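Search the encyclopedia Go Advanced Clear

Cup (drinking vessel)

A cup is a small open container for drinking from, usually without a stem and very often with a handle, though plenty of cups do fine with no handle at all. I've been writing the kitchen entries here for a while now and this is the one I kept putting off, mainly as everyone already knows what a cup is until they have to say where it stops and a mug starts!

My working rule goes like this. A mug is a kind of cup, heavier and straighter in the side, and it doesn't expect a saucer. A tumbler has a flat base and no handle, and it's mostly for cold drinks. A beaker is what my grandmother called a tumbler (in Britain you still hear it for a child's cup). A bowl becomes a cup when you can comfortably lift it to your mouth with one hand, and I've had letters disagreeing with me about that.

Shape

Most cups are wider at the top than at the bottom. The slope is called the taper, and it does several jobs at once. It makes the cup easier to wash, it helps clay or plastic come out of a mold, and it lets one cup sit inside another. Cups with straight sides can't nest, so they get piled rim to foot, and that's how you end up with a cupboard shelf you're scared to touch.

When two tapered cups are pushed together too hard they can jam, especially thin ones with smooth walls. Makers get around this with a small ledge inside the cup, or a foot ring that catches before the walls meet. If yours are stuck already, put cold water in the inside one and stand the outside one in warm (not boiling) water, wait a minute, and twist gently.

Materials

Fired clay is very old, and so are wood, horn and metal. Tin and enamel cups are light and survive being dropped, but they'll burn your lip if the coffee is fresh. Porcelain holds a thin rim beautifully. Paper cups need a lining or coating or they go soft, and the rolled rim at the top gives them most of their stiffness.

Two-color cups, with one glaze outside and another inside, are everywhere now. I like a pale inside for tea, where I can judge the strength by eye, and a dark one for coffee, which hides the stains.

The cup as a measure

In American recipes a cup means half a pint, or 16 tablespoons. It does not mean whichever cup is nearest the sink! I learned this from a very flat sponge cake. The metric cup used in Australia is 250 milliliters, a bit bigger, so check where your cookbook was printed.

Related entries
Saucer
Mug
Foot ring
Glaze, lead-free
Draining rack
Stultbridge ware
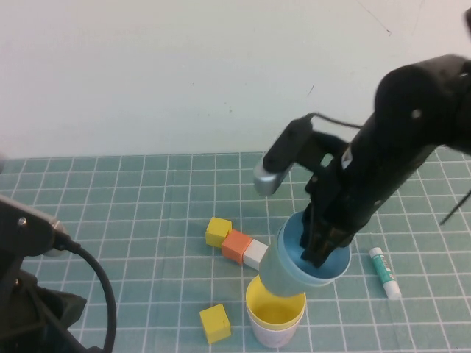
CORNEL IORDACHE · Household entries · October

I look after the tableware and kitchen pages, and I'm slowly working through the S's. If you have an old Stultbridge catalog with the pages on nursery cups still in it, I'd love to see it, as my copy skips straight from egg cups to pitchers.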